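Handout 2: What happens to a household's waste
Course: Everyday Economics, evening group
Prepared by Paraschiva Căpraru

Please read these notes before the class on 25th October. They repeat a part of what I said last time and add some things for which there was no time. The words marked in capital letters will come back in the short test.

1. Why an economist looks at waste

When we buy something, we pay for making it, moving it and selling it. Usually we do not pay at the shop for getting rid of it. That cost comes later and is paid by somebody else: the town, the neighbors, or the people who live near the dump. We call this an EXTERNAL COST. It does not mean that the cost is small or far away. It only means that it stands outside the price.

If a cost stands outside the price, people will produce too much of the thing. A family that pays the same fee for one bag a week or for five bags has no reason in money to fill only one. Many families do it anyway, from habit or from conviction, and we should not forget them when we draw our curves on the board. But a system that rests only on good will is a weak system.

2. Three ways to charge

FLAT FEE. Every home pays the same sum. It is easy to collect and easy to explain. Large families like it. Single people, and especially older people who live alone, often feel that they pay for others, and I think they are right.

FEE BY VOLUME. The home pays for each bag or for the size of the bin. The first effect is that people press the waste down. I remember my own mother standing in a bin with both feet. The volume falls quickly, the weight falls much more slowly, and the town must know which of the two it wants to reduce.

FEE BY WEIGHT. The truck weighs the bin and the bill follows. In theory it is the most exact of the three. In practice it needs scales and a way to know whose bin it is, and in apartment buildings, where many homes share one container, it hardly works at all.

For our exercise we use the town of Plelari, with 990 homes. Suppose that it moves from a flat fee to a fee by volume. Write down who gains and who loses in the first year. Then write what you expect in the second year, when people have learned the new rules – including how to get around them.

3. Deposits

A DEPOSIT is a small sum paid together with the price and given back when the empty container is returned. For the economist it is a nice tool, as it is a charge and a reward at the same time. A person who returns the bottle pays nothing in the end. A person who does not return it has left the money behind, and often another person picks up the bottle and takes the money. So the deposit works even on bottles which their first owner has forgotten.

The difficult question is the level. If it is too low, people do not take the trouble. If it is too high, it becomes worth bringing in empty containers from places with no deposit. The walk to the shop also has a price, although it is not written on any bill. Time, storage in a small kitchen and the line at the counter all belong to what we call TRANSACTION COSTS.

Please note that a deposit changes what is done with the container after use. Its effect on how many containers are bought is much smaller. In the essays from February several of you mixed these two up, so I repeat it now.
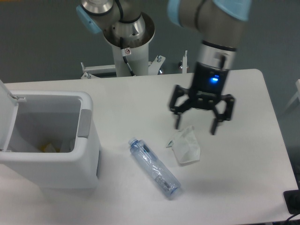
Bianca Nistor wrote to me after the last class that in her building the deposit has made the sorting bins emptier but not the trash cheaper, and she asked who keeps the difference. I find it a very good question. The company which collects the waste loses the bottles, and these were perhaps the part it could sell best. Its income goes down, while its trucks drive the same streets as before. It may then ask the town for a higher fee. We will try to put this into a simple table in class.

4. For next time

Read the chapter on public goods, only the first half. Prepare two short answers, about half a page each:

a. Should a shop be paid for taking back containers? By whom?
b. Your neighbor says that sorting is useless, "everything goes in the same truck". What would you need to know before you agree or disagree with him?

Luminița Oprea and Yaa Laryea will present the Plelari exercise. The others please bring their own notes on it, also if they are not finished. Handwritten pages are fine – only write large, my eyes are not what they were.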